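Reading time: 3 min

Opening a small clothing boutique: buy wholesale or take local designers on consignment?

I signed a lease on a 345 square foot shop in Zuswood and plan to open in February. Mostly women's and unisex streetwear, some jewelry. I have enough money to stock the place properly once, and after that it has to pay for itself.

I've talked to two suppliers. Gristia wants a minimum opening order and sells in size packs, so I can't choose how many of each size I get. Abella is a small label in town that would give me pieces on consignment with a 60/40 split, the larger part going to them. The Abella clothes are nicer and nobody else near me carries them, but 40 percent doesn't leave much after rent.

Has anyone run a shop this small with a mix of the two? What share of the floor did you give to consignment? Also wondering if I should have a fitting room at all in that much space.

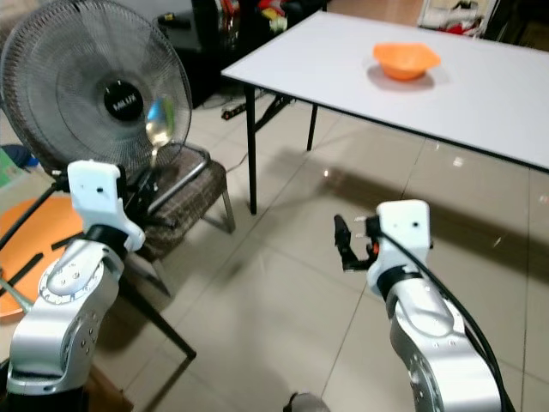

I should add that the lease is for 3 years and there is a back closet I can use for stock. It holds two rolling racks if I push them together. Foot traffic is decent on market days and slow the rest of the week.

2 answers

Answer 1 (accepted)

I ran a shop a little bigger than yours for 4 years. We opened with mostly wholesale and changed over time. By the end it was half and half.

60/40 is a normal consignment split, so I wouldn't walk away over it. Compare it to what you keep on wholesale after markdowns. If you buy a size pack and the smalls and extra larges end up on the sale rack, your real margin on that pack may be close to 40 percent anyway, and you paid for it up front. With consignment the unsold pieces go back.

Get these in writing with Abella before anything goes on a hanger:

- who pays if a piece is stolen or damaged
- how long you keep a piece before it's returned or marked down
- who decides on the markdown and who absorbs it
- what day of the month you pay them
- whether they can sell to another shop in the same neighborhood

The last one matters most to you. If the label is the reason people come in, you don't want it two blocks over by summer.

For Gristia, ask whether they'll do a smaller first order in basics only. Plain tees, hoodies and beanies sell in every size. I'd keep their patterned and fitted stuff out of the first order completely. A lot of suppliers will bend on the minimum if you ask near the end of their season, and the size packs sometimes open up on the second order too.

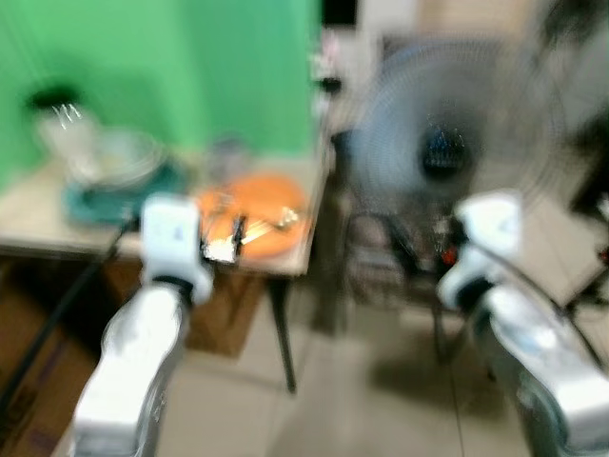 Wooden table, blurred by motion.

Keep the fitting room. People don't buy pants they can't try on. A ceiling track and a heavy curtain in a back corner takes very little floor, and you can pull it open when nobody's using it. Put the mirror on the outside wall so it does double duty for the jewelry customers.

Also, label consigned pieces with a different colored tag from day one. I didn't, and sorting out the first month's payments took me an entire weekend.

Answer 2

Consignment all the way, don't tie up your cash. My cousin filled her store with wholesale and was still selling it two winters later.

I'd look at Motard too if you want jackets. They were fine with a small order from me but shipping was slow.

Comment from the asker: Thanks, both. I asked Abella about the neighborhood thing and they're willing to put it in for the first year. Going to try for a basics order from Gristia and leave the rest of the wall for consignment. Still measuring for the curtain.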